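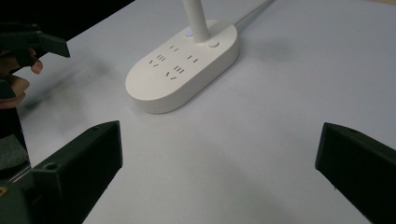

A reader in Ollilby wrote to say that my last column on library opening hours missed the point, and that people her age no longer go to the library for books. They go for a chair, a table and somewhere to plug in. She thinks the town should stop pretending otherwise and turn the reading room into a work hall with longer hours.

I have thought about her letter for a week and I agree with half of it.

The branch in Ollilby has 48 seats. On a weekday afternoon most of them are taken by people with laptops. Some are students. Some are filling out job forms or tax forms. A few plainly have an office somewhere and would prefer not to be in it. All of them pay for the building, and I see no reason to treat them as lesser users than the man who comes in for the newspaper.

So give them outlets. It is cheap work compared with a new roof, and the town found money for the roof. The Kassa branch put power at every table last May and the complaints about cords across the aisle stopped.

Where I part from the letter is the idea that the books can go. The plan now before the town would move 300 feet of shelving to the storage building in Pludon, where you can request a title and get it in 2 days. That is fine if you know what you want. Most people who walk along a shelf don't. I learned what little I know about soil from a book I found while looking for one on fences, and I would never have filled out a slip for it.

Children do this even more. A child of eight does not request anything from storage.

There is also the matter of noise. A work hall fills up with phone calls. The coffee shop on Starnar Street already serves that purpose, and it sells muffins. The library is the last public room in town where you can expect quiet without buying something, and I would like it to stay that way past 5 o'clock.

My own proposal is dull. Keep the shelves where they are. Add power along the window side. Close at 9 on weeknights and charge no one for any of it. The town meets on Mon 8 February, and speakers get 15 minutes if they sign up at the door.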